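Search course pages Enter keywords Go

Handout 7: Learning Manipulation from Demonstration with Wrist-Mounted Views

8 June 2023
Kobe Smits

1. Purpose of this handout

This handout accompanies the lecture on imitation learning for two-arm manipulation. It covers how demonstrations are recorded, how a policy is trained from them, and how results should be reported. Students are expected to have read the notes on supervised learning and to be comfortable with the terms state, action, and policy. The case used throughout is the bowl-handling study carried out at the Harkside laboratory, referred to below as the Drunell study after the name of its data set.

2. The basic method

In behavior cloning, a person operates the robot and the system records what the robot observed and what it was told to do. Each recording is called an episode. The policy is then trained to predict the operator's actions from the observations. No reward is defined, and the robot does not explore on its own during training.

The main weakness of the method is well known. Small errors in prediction move the robot into states that the demonstrations did not cover, and the predictions made in those states are worse. This is called compounding error. Two remedies are discussed in the course. The first is to predict a short sequence of actions at each step, which reduces the number of decisions the policy must make. The second is to collect demonstrations that include recoveries, so that the training data contains examples of a poor grasp being corrected.

3. The Drunell data

The full set contains 539 episodes. Of these, 248 include a deliberate recovery, in which the operator approached the bowl poorly and then adjusted. A further 129 episodes were held out and used only for offline checks of prediction error. The held-out episodes were chosen before training began and were not changed afterward. Students should note this point, as selecting a test set after seeing results is a common fault in submitted project reports.

Observations consist of joint positions and images from cameras on the arms. Actions are target joint positions together with a gripper opening. Images and joint readings are stored with separate time stamps and are aligned by the Macaraeg logging tool before training. An alignment error of even a few steps will teach the policy to close the gripper late.

4. Why the wrist view matters

A camera fixed above a work surface gives a stable view, but it often loses the contact point when the arm passes over the object. A camera on the wrist moves with the gripper and keeps the fingers in sight at nearly all times. The cost is that the whole background moves whenever the arm moves, and the policy must learn to ignore most of it.

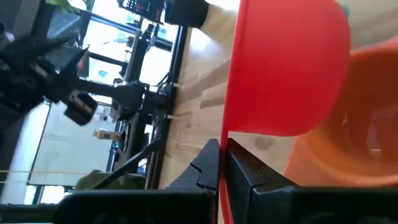

Thin-walled objects are a demanding test of the wrist view, as the part to be grasped may be only a few pixels wide while the rest of the object fills much of the image. The policy must locate a narrow rim and place one finger on each side of it. With the red bowl, the rim runs between the two black fingers as a thin edge, while the translucent wall takes up most of the right half of the view and changes in brightness where light passes through it. A policy that relies on color alone has little reason to prefer the rim over the wall, and a second bowl in orange directly behind makes separation by color harder still. The bright windows and the blurred gripper of the other arm are further sources of variation that carry little information about this grasp. For these reasons the study trained with random changes to brightness and color, applied to each image independently.

5. Reporting results

A report on a learned policy should state the number of trials, the starting positions of the objects, and the rule used to decide success. In the Ploltent protocol, which is used for all project work in this course, the rule is written down before the first trial and the same person applies it throughout. Trials that are stopped for safety count as failures. Offline prediction error may be reported but does not replace trials on the robot, and the two measures do not always rank policies in the same order.

6. Preparation for the October session

Students should write one page comparing single-step prediction with sequence prediction for a rim grasp. The answer should address how each method responds when the bowl shifts during the approach, and which observations would be needed to detect the shift. Work is to be submitted through the course page in the usual format.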